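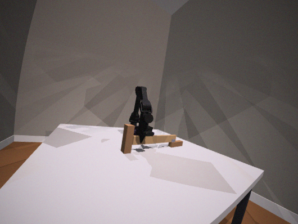
Three Pieces of Wood and a Long Way to the Workbench

Flat-pack furniture looks like a good first job for a household robot. The parts are rigid, they don't spill, and the order of assembly is printed on a sheet. A person with no training can put two boards together in the time it takes to find the screwdriver. For an arm with a gripper, the same job is still a research topic.

Much of the work happens in simulation. In the Stavwood task set, a black arm works at a plain white table with a long, light beam and two shorter, darker blocks, one upright and one lying flat. There are no fasteners. The task is scored only on where the wood ends up.

Cendness, which maintains the set, ran 2,627 simulated attempts in August with a controller from Dlamini. Failures fell mostly into two groups. In the first, the fingers closed on the beam too far from its center of mass and the beam rotated during the lift. In the second, the beam was carried correctly, but its end touched the upright block on approach and tipped it over. Blocks that stand on a small face leave little margin for contact.

Both faults can be reduced by moving slowly. The Dlamini controller was given a limit of 200 seconds per attempt and often used most of it. Cycle time matters less in a living room than on a shop floor, but it does matter. A bookcase has many more joints than this, and a person will usually step in long before the machine is done.

Tronilent, which builds fixtures for small cabinet shops, takes the opposite route. Its cells clamp each part against a stop before the arm approaches, so position is known in advance and vision is used only as a check. Throughput on a single product is good. A change of product means new fixtures, and the company does not recommend the cells for runs under 800 units.

A home has no fixtures and a run of one. The open question is how much of the fixture can be replaced by sensing, chiefly force at the fingertips. Simulated friction is a weak guide here, as real boards vary with finish and dust. Cendness plans to repeat the tests with 2 physical arms and the same three shapes. Screws are not on the schedule.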